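Seniors Balance the Books at Kekitz, Eventually

October 2020

Forty-six seniors from Gurard High School spent two days this month with the accounting firm Kekitz, where they learned what an auditor does, what an auditor does not do, and how long a person can look at a column of figures before asking about lunch.

The visit is part of the school's career program, which normally sends students out in July and puts them in real offices with real chairs. July did not cooperate this year. Kekitz offered to run the program in the fall instead, by video on the first day and at its Goltau office on the second, with students split into four groups and arriving at staggered times. Most of them arrived at the staggered times. One group went to the parking garage next door and was given a very polite tour of the ground level before anyone spoke up.

The first day covered the basics: what a balance sheet is for, how to read an invoice, why people keep receipts. Students submitted questions in advance. The firm had expected interest in college majors and starting pay, and got some, along with a long thread on whether auditors are allowed to carry anything that looks like a badge. They are not.

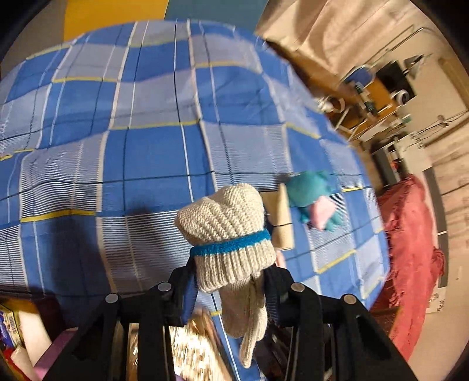 For the main exercise, each group received the accounts of Kasten, a small mail-order business that exists only in the Kekitz training binder and has been in financial trouble there for many years. Somewhere in its records was a gap of $2,518. The groups had until midafternoon to find it and explain it in writing to a panel of three staff members.

Two groups found the full amount, which had been entered once as a refund and again as a delivery charge. A third found most of it and argued with real conviction that the remainder was too small to worry about. The panel disagreed, but gave them high marks for delivery. The fourth group uncovered a separate error that was not part of the exercise and had apparently been sitting in the binder since it was printed. Kekitz has thanked them and is correcting the binder.

Students also practiced short interviews in the afternoon. Each got five minutes with a member of the hiring team and a page of written comments to take home. The most common advice was to slow down, followed by a reminder that "I'm a perfectionist" has been tried before as an answer to the question about weaknesses.

In a survey afterward, a majority of the seniors said they had a better idea of what accountants do all day. A smaller number said they would consider doing it themselves. Several asked about the snacks, which were individually wrapped and widely praised.

Kekitz has agreed to take another class from Gurard next year, in July if July is available. Juniors who want a place should pick up a form from the career office and return it with a parent's signature. Forms with two different totals on them will be sent back.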